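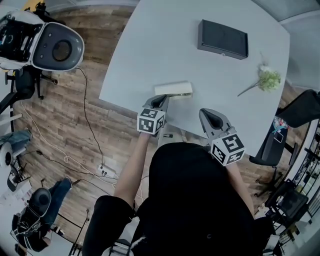
Plellico wrote that the hand-held method should not be adopted for the whole program until it has been compared with remote control on the same task, and that the department's draft guidance reads as though the matter were settled.

Mostolstead Technical Forum > Teaching by Demonstration > Hand-held or remote?

Gatchalian_Lab
Posted 12th January

The comment from Plellico is noted, and the draft will be opened for further discussion in this thread. Our position remains as follows. When the demonstrator sits at the table and works a gripper in each hand, the motion recorded is close to ordinary human motion. In our July sessions we collected 859 demonstrations by this method and 661 by remote control. The task in both cases was to take hold of a block and set it down at a marked place. Staff time was the same for both sets.

Plellico
Those totals are not in dispute. My concern is what the demonstrations contain. A person seated at a table can lean, twist the wrist and reach across the body in ways the arm cannot follow. Under remote control, the operator meets the limits of the arm at once and works within them. A larger set that includes motions the robot cannot perform may be worth less than a smaller one. How many of the 859 were rejected on replay?

Gatchalian_Lab
The replay check has not been completed for the full set. We will post the result when it is available.

Skodix_Integration
We support hand-held collection, with conditions. Our practice is as follows:
Marker cubes must remain in view of the head camera throughout the motion. Forearms and sleeves are the usual cause of lost tracking.
The demonstrator should keep both elbows forward of the body.
Any demonstration in which one gripper passes over the other is flagged for review.
With these rules in place, we have not found it necessary to return to remote control for tabletop work.

Plellico
The rule on crossed grippers is sensible, and I would ask that it be added to the guidance. I do not agree that it answers the question of reach. An elbow rule depends on the demonstrator remembering it late in a long session.

benchnotes
May I ask whether new demonstrators receive any practice before their work is counted? In our group the first attempts are noticeably quicker and rougher than the later ones.

Gatchalian_Lab
They do not at present. We would be willing to set aside the first session for each person.

Skodix_Integration
We would object to a full session. A short warm-up with a single block is sufficient.

Mostolstead_Moderator
The following will be carried into the next draft: the rule on crossed grippers, and a warm-up of a length to be agreed. The choice between the 2 methods remains open pending the replay check. Members holding comparison data are asked to attach it to this thread. Posts are limited to 2000 characters.

Plellico
I will attach our remote control logs. They cover block placement only.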